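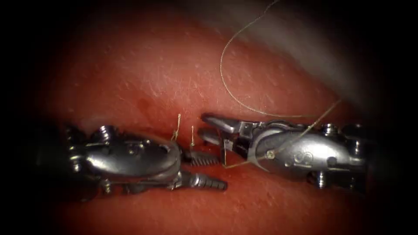

The letter from the hospital in Lehtinen came in November, and Saimi Saarela put it behind the bread bin. She was 3679th on the regional list for a routine operation. Her neighbour, who needed the same thing done, had been given a date in spring.

Waiting lists are usually discussed as a single number that goes up or down. For the people on them they are a matter of post, telephone calls and leave from work. Saarela drives the school bus in Maraven and has to find her own cover. She can't do that without a date, and the hospital won't give a date until a theatre slot is free.

The office that hands out the slots is on the ground floor, next to the pharmacy. Two clerks work there from eight until four. They ring patients in list order, but the order shifts each morning as urgent cases come in from the wards. A patient who doesn't pick up is tried once more after lunch. After that the slot goes to the next name.

"People think we have forgotten them," one of the clerks told me. "Mostly we are waiting for a bed upstairs."

Beds are the sticking point in Maraven too, where the cottage hospital lost its overnight ward and now sends everyone on by road. The bus from Brurkar takes two hours and doesn't run early enough for a morning admission. Some patients pay for a room in town the night before. A local charity, Omalico, refunds part of the cost, though the form has to be signed by a doctor and many give up on it.

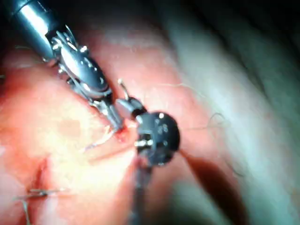
Surgical instruments at work on tissue.

The region has set aside money for 1000 extra operations, most of them at weekends. Staff have been asked to put their names down for the shifts. Porters and cleaners were left out of the first round of letters and had to be written to separately, which held up the rota.

Saarela rang the office twice over the winter. The second time she was told she had moved up, but the clerk couldn't say how far. She has asked her cousin to learn the bus route in case the call comes during term. He has driven it with her as far as the Brurkar turning and still needs to do the hill.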